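# The white shelf and what we keep on it

Jun 10, 2023

I promised to write about the new apartment when the last box was opened. The last box is still not opened, but the white shelf is up, so I will begin with the shelf.
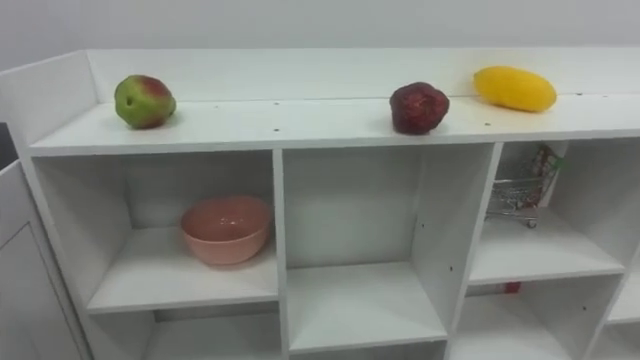 We bought it secondhand from a woman two streets away, who was moving to a smaller place. She asked for 700 kronor and I did not bargain, which my friend Csenge Gulyás still tells me was a mistake. Csenge bargains for everything. But the woman had kept all the shelf pins in a jam jar with a lid, and I thought that a person who keeps shelf pins in a jar has earned her price.

It came apart for the transport. My husband Rhydian (Rhydian Gough, for those of you who only know him from the comments) carried the panels up the stairs and I carried the jar. We live on the third floor and the elevator is too narrow for the long pieces. I wrote small numbers on masking tape and put one on each panel, and then half of the tape fell off on the stairs. So the first evening was a kind of puzzle. We put one divider upside down, took everything apart again and ate soup standing up.

I had a plan for this shelf. In the old place the fruit lived in a deep bowl on the kitchen table, and I must confess that the fruit at the bottom of a deep bowl has a sad life. You put new apples on top of old apples. You eat the new ones, because they are the ones you see. Two weeks later there is a smell. My grandmother laid her apples on a board in the pantry, in rows, and they were not allowed to touch each other. When I was a child I thought this was strictness. Now I think she only wanted to see them.

So the top of the shelf is for fruit, and the fruit lies directly on it with space between. The little raised edge along the back is very practical for this, as a mango likes to roll, and a mango behind a shelf is not found until summer is over. There are a few small screw holes in the top. Rhydian wanted to fill them with white putty. I said leave them, they collect a crumb now and then and I can live with a crumb. We have not finished this discussion.

The cubbies below took me longer to decide. My first idea was baskets. I looked at the ones from Nenden, which are beautiful, and then I looked at the price and closed the page. My second idea was to use what we have, and this is more or less where we are now. The bowl moved down into a cubby and it is now a bowl for nothing in particular. I like to have one. When the guests bring cherries, or when I must peel many potatoes, I know where it is.

The miniature shopping cart belongs to my niece. She is four and she comes to us often, and for her our kitchen is a store. Before, the cart lived in a closet under the coats and every visit began with me on my knees, looking for it. Now it has its own place at her height, and she takes it out and brings it back without anybody asking. She shops from the top of the shelf, if we lift her. She pays with buttons. Last time she bought one apple and complained about the price, so I think she has spent too much time with Csenge.

I want to write also about cleaning, as a reader asked me how I keep white furniture white. I don't do anything special. I use a damp cloth with a little dish soap, then a dry cloth, and I do it when I notice that it needs it. I tried the Juvari wood spray once and it left stripes that I could see in the morning light, and I spent more time removing the stripes than I ever spent on dust. For pomegranate juice you must be quick. If you cut a pomegranate, cut it in the sink – not on the shelf, not on the table, and not in your good blouse.

The wall behind is still bare. Rhydian would like a clock there, and I would like to wait. In the old apartment we hung everything in the first week and then lived for years with a picture that was too high. I prefer to look at an empty wall for one month and see if I miss something.

What remains is the hallway, the lamp for the bedroom, and the box. It says "various" in my handwriting. I have a suspicion that it contains the cheese grater, and I have been buying grated cheese since we moved.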